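The Long Way Round to Drarnholm

There are quicker ways to cross the hills than the old footpath from Pevach, and I have taken most of them. There is a bus, for one thing, with a heater that works. But every October for the past few years I have found myself at the bottom of the lane with a flask and a pair of boots I keep meaning to replace, setting off for Drarnholm on foot, and I can't say I have ever been sorry (well, once, in hail).

The path is 36 miles from end to end if you follow it faithfully, and most people take three days over it. I took four this time. I had promised myself I would stop and talk to anyone who looked willing, and it is surprising how many people are willing when you are plainly in no hurry. A man mending a gate told me about his sister's goats for the better part of an hour. I never did find out his name, but I could pick out those goats anywhere!

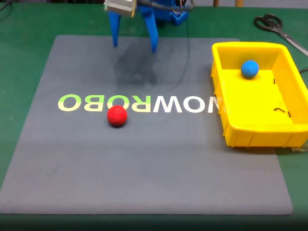

Clotilde Vidal thinks I make too much of the talking. She walks the same path every spring, always alone, and she told me over a very large pot of tea that the whole point of it is to hear no voices at all until supper. Walk it in company, she said, and you may as well have stayed at home and put the radio on.

I do see what she means, especially on the second morning, when the path leaves the beech woods and climbs to the ridge. The highest point is 1,019 metres, and there is a cairn and a bench up there and very little else. I sat for a good while with my coat buttoned to the chin, eating a cheese roll and watching the weather make up its mind over the valley. The descent is hard on the knees, so take it slowly, and fill your bottle at the spring by the second stile, where the water tastes faintly of iron and is all the better for it.

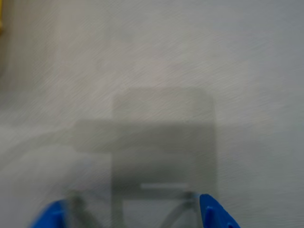 Where to rest your feet

Adel Mahrous keeps the guest house at Reltier, just below the ridge, and his lentil soup alone is worth the climb. There are only a few rooms, so do ring first. If he is full, try Nadège Roussel at Millet, an hour further on, who will dry your socks over the stove without being asked and send you off in the morning with far more bread than you can carry. From her door it is an easy stroll down to Drarnholm, with the river on your left nearly all the way. The last bus back to Pevach leaves at ten past five.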